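Needle keeps rolling in the driver — practice pad thread
Suturing practice / Techniques and tools

gorwood_knots
Posting fast before my shift. Been on the pads since January, 2 evenings a week, and my curved needle still twists on me when I go into the edge. Black thread, fabric-feeling pad.
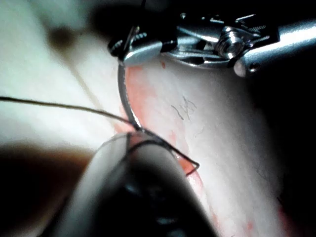 Also the thread keeps landing in a loop right where I want to work. Pull it thru first or leave it slack? Mine was 12 inches when I started, maybe too long.

Grollbridge9
Where are you grabbing it? Go two thirds back from the point. Too near the swage and it rolls, every time. And don't grab with the very tip of the jaws unless it's a tiny needle.

erham_vet_tech
Disagree a bit. Tip of the jaws is how I was taught, you see more. Going back into the hinge is what flattens your needles.

Grollbridge9
Didn't say hinge. Just not the last hair of the tip.

erham_vet_tech
ok fair

lastbench
Check the serrations. Cheap drivers wear smooth and then nothing holds. I did maybe 400 throws on mine before it started slipping, swapped to a Gourlay and the rolling stopped.

gorwood_knots
Ridges look ok to me? will try another driver Friday. What about the slack

lastbench
Pull it through and lay the tail away from you. Loops in front of the wound edge = you catch one on the next bite and then you're picking knots out for 9 minutes.

erham_vet_tech
Slack is fine while you place the needle imo. Tight thread tugs the needle round before you've even started. Clear it after the bite.

Grollbridge9
^ this one I agree with. Also turn your wrist, dont push. Pushing rolls it too

gorwood_knots
pretty sure I push. ok. back Friday with results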